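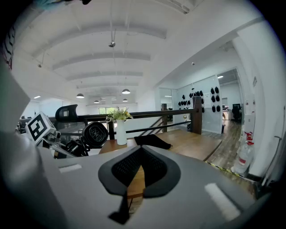 Ticket: Tollero label printer skips every other label after the May update

Status: solved, with one small loose end
Opened by: Sang-wook Do
Area: Printing and labels

What I was seeing

Hello all, and thank you in advance for your patience, because I do tend to go on. I run a little seed-swap library out of our neighborhood center, and we print all of our packet labels on a Tollero desktop printer, sent over from the Ekance inventory program. It has been a dear, faithful thing for years. Then in May I let Ekance update itself overnight, and the next morning I sat down to print 200 labels for the beans and squash and got a good label, a blank label, a good label, a blank label, all the way down the roll until I came to my senses and hit pause.

The printed ones looked lovely, I should say. Sharp text, barcode scans fine. It was only the skipping.

What I tried first

Turned everything off and on again, naturally. No change.

Cleaned the gap sensor with a dry cotton swab, and then again with a little rubbing alcohol. No change, although it needed doing and I felt better for it.

Swapped in a fresh roll. I had been using up the end of some off-brand stock, so I opened a new box of the Yoo rolls I normally buy. Same thing exactly — one good, one blank.

Printed the test page from the printer's own button, with the computer unplugged. This came out perfectly, nine labels in a row and no blanks. I wish I had done it first, as it would have saved me most of a morning and a fair bit of the roll. The printer knew perfectly well where one label stopped and the next began. Whatever was wrong was coming from the Ekance side.

What support suggested

I wrote to the help desk and got a very kind answer the same afternoon. They asked me to open the page setup in Ekance and read back the label height. Mine said 80 mm. My labels are 32 mm tall, and they have been that height since the day we started! The update had put the setting back to its default, so the program was asking for a page much taller than one label, and the printer was dutifully feeding along to the next gap it could find after that.

The fix

1. In Ekance, go to Settings, then Printing, then Label stock.
2. Change the height to match your own label. Measure the label only, without the backing paper that shows between them.
3. Press Save as default. If you press plain Save it only lasts until you close the program, and you will be back where you started (ask me how I know).
4. Hold down the feed button on the Tollero until the light blinks twice, then let go. It will run out a few blank labels while it measures the roll, so don't be alarmed.
5. Print two or three labels before you send the whole batch.

I have been through almost 200 labels since then and have not had a single blank. The squash are all packed and the beans are nearly there.

The loose end

The preview window in Ekance still shows the old tall page with my label sitting up at the top of it. It prints correctly all the same. Support says they know about the preview and it is on their list, so I am leaving it be and marking this one solved. If anybody finds a way to make the preview behave, I would be so pleased to hear it.

Comments (3)

mirna_k: Thank you for writing this out so fully. I had the very same skipping and was about to order a new sensor. Mine had gone back to 80 as well. Step 3 was the piece I was missing.

gardenshed: Does the same thing happen with continuous rolls, the kind with no gaps?

Sang-wook Do: I'm afraid I've only ever used the gap kind, so I can't tell you. I'd look at the height setting anyway, it only takes a minute. Good luck with it!

Related tickets

Ekance preview shows wrong page size
Tollero feed light blinks and will not stop
Barcodes print too faint to scan
Moving label templates from Mirnureck to Ekance
Yoo rolls curling in damp weather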